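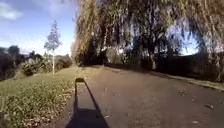 Filed under: Site Visits / Water & Waste

Willine operates a paper recycling mill at Jultby and opened it to visitors in January. The tour took 2 hours and covered baling, pulping, screening and the dryer section.

Sorted paper arrives in bales of 900 kg. A conveyor feeds them to the pulper, where process water brings the stock to 14 percent solids. Coarse screens remove staples and plastic film. Rejects go to a press and leave the site by truck.

The paper machine is a Koris unit with a rebuilt press section. During the visit it was making liner for corrugated board. Visitors stay behind a yellow line on the operator side, and ear protection is required. The guide's headset was hard to follow near the vacuum pumps.

Water treatment is on the far side of the property, reached on foot.
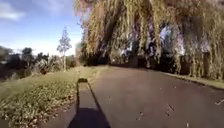 Asphalt path curving under a weeping willow, Jultby.

The plant treats 4,000 cubic meters a day. Clarified water returns to the pulper; the remainder passes through an aeration basin and is discharged to the Lim. Flow and temperature are logged at the outfall. Sludge is dewatered on a belt press, which was down for a bearing change.

Closed shoes are mandatory. The control room was not included in the tour.

Posted 2020-04-24

14 shares | 2 comments

We use cookies to improve this site. Accept | Settings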